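직소 퍼즐은 왜 꼭 새벽에 맞춰지는가

1000피스짜리 퍼즐을 샀다. 정확히 말하면 세일 중이라서 샀다. 퍼즐을 하고 싶다는 생각은 결제하고 나서 들었다. 칼로슬리(Kalosley)라는 회사 물건인데, 상자에는 '클러빌의 항구'라고 적혀 있다. 클러빌이 어디냐고 묻는다면 나도 모른다. 찾아봤는데 안 나온다. 퍼즐 회사가 지어낸 동네 같다. 지어낸 동네치고는 하늘이 지나치게 넓다.

퍼즐을 해 본 사람은 알 것이다. 하늘은 죄악이다. 상자 그림에서는 시원해 보이던 그 파란 면적이 쏟아 놓고 보면 전부 똑같이 생긴 파란 조각 무더기다. 나는 이 사실을 알면서 매번 하늘 많은 그림을 고른다. 풍경 취향은 낭만적인데 손가락은 그걸 감당하지 못한다.

첫날은 테두리만 했다. 테두리는 쉽다. 한쪽이 반듯한 조각만 골라내면 되니까 내가 똑똑해진 기분이 든다. 네 변을 거의 다 잇고 나니 위쪽에 딱 한 조각이 비었다. 상자를 뒤집고, 러그를 털고, 양말 바닥까지 봤다. 없다. 아직 파도 한 줄 못 맞췄는데 벌써 결손품을 의심하는 단계에 들어갔다. 고객센터에 보낼 메일을 머릿속으로 두 문단쯤 썼을 때 하늘 무더기에서 그 조각이 나왔다. 메일은 꽤 잘 쓴 편이었는데 아까웠다. 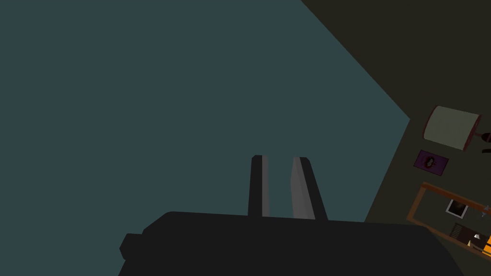

둘째 날부터는 분류를 시작했다. 인터넷에 보면 색깔별로 나누라는 사람과 모양별로 나누라는 사람이 있고, 둘은 서로를 한심하게 여긴다. 나는 색깔파로 시작해서 저녁 먹고 모양파로 전향했다. 반찬통 뚜껑을 전부 꺼내 분류판으로 썼더니 냉장고 안의 멸치볶음이 랩을 쓰고 지내게 됐다. 돛대는 돛대끼리, 갈매기는 갈매기끼리 모았는데 나중에 보니 갈매기라고 생각한 것의 절반은 구름이었다.

배 이름은 의외로 금방 나왔다. 제일 큰 배 옆구리에 '펌프리(Pumphrey)'라고 적혀 있다. 글자가 있는 조각은 고맙다. 글자는 거짓말을 안 한다. 다만 P가 두 번 나오는 이름이라 앞의 P를 뒤에 꽂아 놓고 한참을 헤맸다. 들어가긴 들어가는데 뭔가 뻑뻑한, 그 기분 나쁜 손맛이 있다. 퍼즐에서 제일 위험한 건 안 맞는 조각보다 거의 맞는 조각이다. 한번 꽂아 두면 사람은 자기가 꽂은 것을 의심하지 않는다.

수요일에는 아무것도 하지 않기로 했다. 목이 아팠다. 의자에 앉으면 등이 아프고 바닥에 앉으면 무릎이 아프고 엎드리면 조각이 팔꿈치에 붙는다. 그래서 쉬기로 했는데 물 마시러 지나가다가 부두 쪽 조각 하나가 눈에 띄었다. 그것만 꽂고 자려고 했다. 시계를 보니 새벽 2시였다. 앉은 기억이 없는데 나는 앉아 있었고, 물은 그대로 있었다.

낮에는 이런 일이 없다. 낮에 퍼즐 앞에 앉으면 세탁기가 끝났다고 울고, 택배가 오고, 갑자기 손톱이 길어 보인다. 밤이 되면 그런 것들이 전부 조용해지고 눈앞에 항구만 남는다. 집중력이 좋아지는 거라고 믿고 싶지만, 다음 날 아침에 보면 밤에 맞춘 조각 중에 다시 빼야 하는 것이 꼭 섞여 있다. 새벽의 나는 성실한데 기준이 낮다.
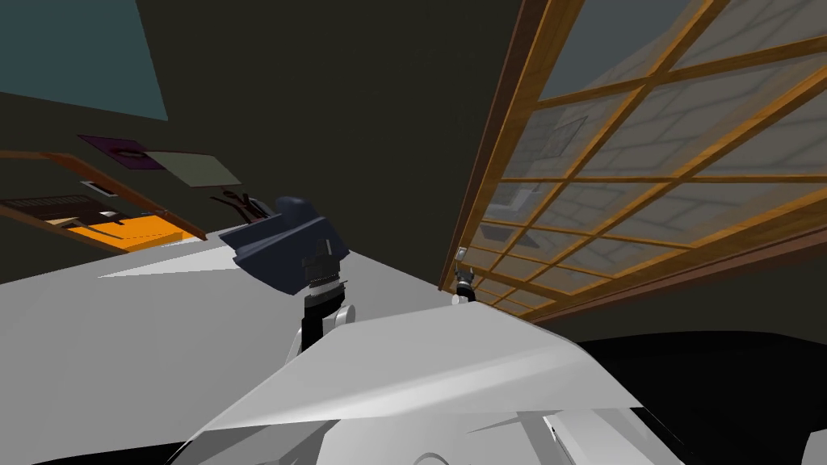 조명도 문제였다. 거실 등을 켜면 조각 표면이 번들거려서 파랑이 다 하양으로 보이고, 끄면 당연히 아무것도 안 보인다. 결국 워트게이트(Wotgate)라는 데서 나온 집게식 스탠드를 하나 샀다. 퍼즐이 세일이라서 샀는데 스탠드는 정가로 샀다. 절약이란 대체로 이렇게 진행된다. 밝기 조절이 3단계인데 나는 가운데만 쓴다. 배경은 어둡고 그 앞에 하얀 것이 있으면, 윤곽부터 눈에 들어온다. 그래서 흰 돛 조각은 검은 쟁반에 따로 올려 두었다. 면이 꺾이면서 흰색이 연회색으로 넘어가는 정도의 차이도 그제야 구분이 됐다. 돛은 그날 밤에 거의 다 끝났다. 하늘에는 이 방법이 통하지 않았다. 검은 쟁반에 올린 하늘은 그냥 검은 쟁반에 올린 하늘이다.

지금은 하늘만 남았다. 더 정확히는 하늘 왼쪽 위, 조각 60개 정도의 구역이 남았다. 여기서부터는 추리가 아니라 노동이다. 조각을 하나 집어서 빈자리마다 전부 대 본다. 안 맞으면 돌려서 또 대 본다. 그래도 안 맞으면 옆에 내려놓는데, 잠시 뒤에 아까 그 조각을 다시 집어서 처음 보는 것처럼 또 대 보고 있다. 그래서 실패한 조각은 뒤집어 놓기로 했다. 그랬더니 뒤집어진 조각이 테이블을 덮어서 이제 뭘 안 해 봤는지를 모르겠다.

다 맞추면 어떻게 할 거냐는 질문을 벌써 받았다. 액자에 넣을 거냐고. 액자 가격을 봤는데 퍼즐보다 비쌌다. 부수자니 1000조각에 들어간 내 목이 아깝고, 그냥 두자니 밥을 먹을 데가 없다. 일단은 퍼즐 위에 큰 판을 덮고 그 위에서 먹고 있다. 찌개는 아직 올리지 않는다. 김치도 되도록 가장자리에 둔다.

다음 퍼즐은 하늘이 없는 걸로 사려고 장바구니에 담아 두었다. 숲이다. 방금 다시 보니 나뭇잎이 전부 같은 초록색이다.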